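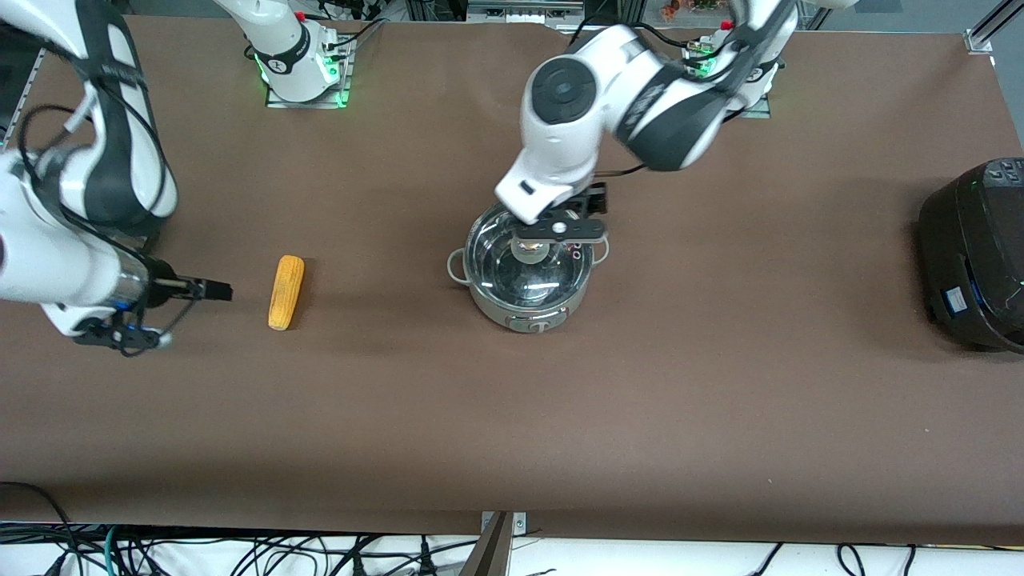
4.2 Written and Spoken Testimony in the Kelmendi Parishes

Kelmendi Working Papers in Religious Life
2024-12-07 - Research Office, Hameo Institute

Members of the Kelmendi parishes are asked to give an account of their faith before they are received into full membership. Until recently this account was always spoken, usually at the evening service. The written form came into use when the parish at Bomska began printing testimonies in its newsletter, and it has since spread to six parishes. The present section compares the two forms.

The material consists of 653 testimonies. Written texts were limited by the newsletter to 500 words, while spoken accounts had no set length. Each testimony was read in full and coded for its opening, its account of hardship, and its closing words of thanks.

Figure 3 plots the place of the first direct mention of God in each testimony. In the written texts it tends to fall in the opening lines. Speakers more often begin with family, work or illness, and reach the subject of faith later. Several of the older members told the interviewers that they would not think it proper to begin with God's name before saying who they were - a view that was not shared by those who had joined as young adults.

Accounts of hardship also differ. Written testimonies usually name one event and treat it as a turning point. Spoken ones return to the same trouble more than once, with added detail each time, and in 11 cases the speaker stopped to ask for prayer before going on. These requests were coded separately and are discussed in Section 4.4.

The closing words vary least. Thanks to God, then to the congregation, appear in both forms and in nearly the same order. Parish leaders at Bomska read this as a sign that the newsletter has kept the older pattern in place. The evidence allows that reading, although most writers had heard spoken testimonies for years before they wrote their own.

Last updated: April

Contact the Research Office | © Hameo Institute | Back to top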